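Raimo Väisänen's group at Wornomov teaches robots to handle clothes, and the data comes from people using hand-held grippers in ordinary bedrooms. "A lab table is too tidy," he says. They have 2,000 recordings so far, 600 of them with padded garments.

Quilted shells are the hard part. "The pads close on the fabric and the shape changes – you can't plan from the first view alone."
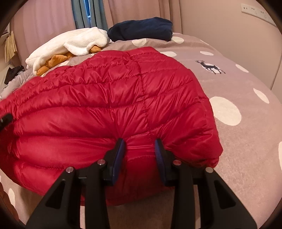 Red quilted fabric on a spotted bed cover, in both views.

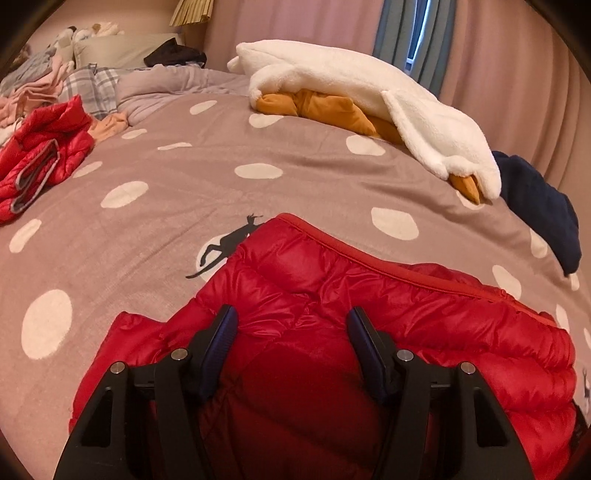 Does the method work on garments it hasn't been trained on?

"Less well. We tried 19 new ones in August and it managed the thin ones best."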